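Minutes of the product meeting, herbal and wellness range
August 20, 2025, Erkemberg office, second floor

Present: purchasing, quality, packing, web shop. The Uysal representative joined by telephone for items 1 and 2. The minutes of the previous meeting were accepted with one correction: the name of the rosehip supplier was misspelled.

1. Chamomile supply
Uysal confirmed the second lot of dried chamomile, 481 kilograms. Purchasing asked if the price can stay the same until December. Uysal will answer in writing. Quality reminded everyone that the lot must not be released before the moisture report has arrived.

2. Festotell evening blend
Three recipes were tasted. Recipe B (chamomile, lemon balm, fennel) was preferred, but packing found the fennel too coarse for the bag paper. Uysal can supply a finer cut. A new sample of 72 bags will be made with it. The steeping time on the box stays at five minutes.

3. Text on the boxes
The word "calming" was discussed at length. It was agreed to remove it from the front side and to keep only the list of herbs and the brewing advice. The web shop will change its page on the same day — not earlier, as happened with the mint tea.

4. Customer letters
We received 16 letters about the Stidier ginger capsules. Most of them concern the lid, which is difficult to open for older customers. Purchasing will ask for samples of a wider lid. 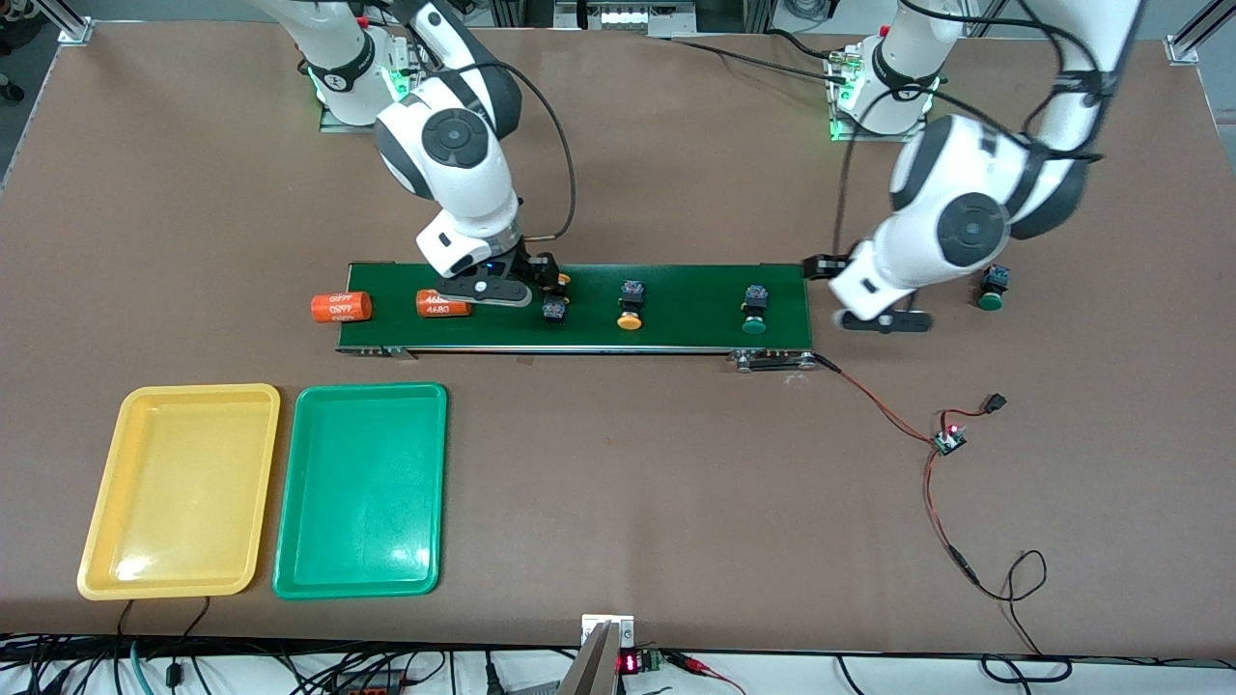 5. Packing of the Stidier capsules
The capsules will be sold in a smaller jar of 53 pieces from December. Packing wishes to have the jars, lids and leaflets ready at one place before the work begins. A large brown table with two shallow trays on it was considered a suitable arrangement, with lids in one tray and leaflets in the other. Packing will write a short instruction and send it to quality for comments.

6. Other matters
The shelf for returned goods is full. Returns older than one month will be recorded and discarded. The next meeting begins at 9:30 in the same room.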